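Open day at the Stencombe housewares works

I finally made it to the Stencombe open day, after missing the December one with a cold that wouldn't quit. It's an easy trip from Flernum if you catch the early bus (the later one goes all the way around by the reservoir, ask me how I know). They let in 300 visitors over the day, and by the time I found the door the line was already past the bike racks. Free coffee though, so I forgave them everything!

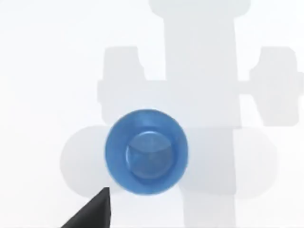
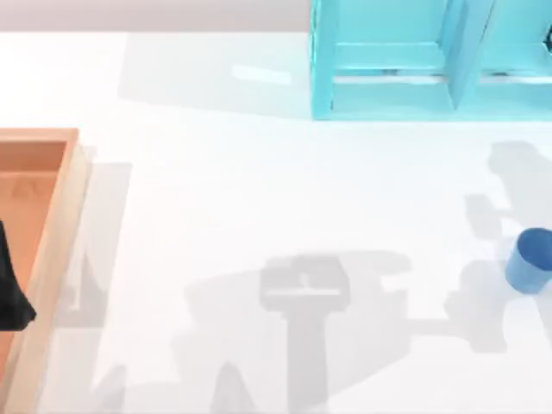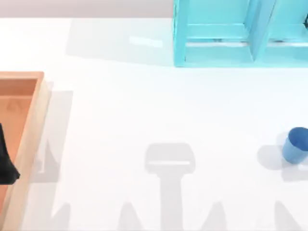

Blue cup, tray and turquoise shelves, in that order.

The tour starts in the color room, and I could have stayed there all morning. They keep 246 shades on little cards along one wall, and our guide let us pull out any we liked. I went straight for the greens. She told us the most popular one changes every couple of years and that yellow is always a hard sell, which made me sad – my whole kitchen is yellow.

Next came the molding hall, which is LOUD. They hand out foam earplugs and you spend twenty minutes nodding at things you can't hear. One press, the Skov, has been running since before my parents met and everybody on the floor seems very fond of it. I couldn't catch what it makes. Soap dishes, maybe? The smell in there is like a new shower curtain, and my coat still has it.

The packing area was quieter, and we got to fold a carton ourselves. Mine came out crooked. A boy of maybe six did his perfectly and was given a sticker.

Lunch was in the canteen: pea soup, good bread, and a slab of ginger cake I'd go back for on its own. Then the seconds shop, where I meant to look and came home with two colanders and a Wotness butter dish with a tiny chip in the lid.

Wear flat shoes, the stairs are metal and open underneath. Parking fills up early, and the bus back to Flernum leaves from across the road, by the bakery. The next open day goes up on the board at the front gate.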